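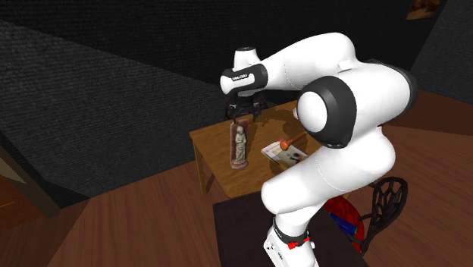
Subject: Re: [prelwood-bread] Rye starter gone sluggish

Ravindran Annamalai wrote on Tuesday:

> Hi all, my rye starter used to double in 4 hours and now it
> barely gets a dome on it by bedtime. Same jar, same shelf, same
> flour (the Vesasberg dark rye, from the co-op). I feed it once a
> day, 38 grams of flour and the same of water. The only thing that
> changed is that I went away and it sat in the fridge the whole
> time. It smells like nail polish remover. Do I toss it and beg
> some from one of you, or can it be saved?
>
> Also, did anyone ever get the Kartha loaf to hold together when
> sliced? Mine crumbles.

Ravindran, please don't toss it! Mine has smelled like that more times than I'd like to admit (I once left it behind the pickles for most of a winter) and it came back every time. That smell means hungry, in my experience. If you see pink or orange streaks or anything fuzzy, then yes, out it goes, jar contents and all. Otherwise keep going.

What I'd do is stop feeding the whole jar. Scoop out a spoonful, put it in a clean jar, and give that spoonful your 38 grams of flour and 38 of water. Then feed it twice a day instead of once, morning and night, and always from just a spoonful of the old stuff. I think you've been giving a big crowd a very small lunch. Give it a few days before you judge it. My kitchen is cold in March and everything takes forever, so I keep the jar in the oven with the light on and a sticky note over the dial. The sticky note is important, ask my last starter.

About the flour, I used the Vesasberg for a long while and liked it, but the last bag I got was coarser than before and drank a lot more water. If yours looks like wet cement after you stir, add a splash more. I've been on Bandus whole rye lately and it's a bit sweeter. Not better, just different, and the bag doesn't leak all over the pantry.

Now the Kartha loaf. Yes! Finally! Two things fixed it for me. First I started scalding part of the flour the night before, 162 grams of it with boiling water poured over, stirred to a paste and covered with a plate. Second, I quit cutting it the same day. I know, I know, the house smells amazing and there it sits. But wrap it in a dish towel and leave it for 2 days if you can stand to. The inside sets up and you can get slices thin enough for herring. I use the long serrated knife and saw very gently.

If the jar still isn't moving by next week, write me off list and I'll dry some of mine on parchment and mail you the flakes. They travel fine in a plain envelope.

Does anyone still have the caraway version somebody posted ages ago? I printed it and then spilled molasses on the half with the oven temperature.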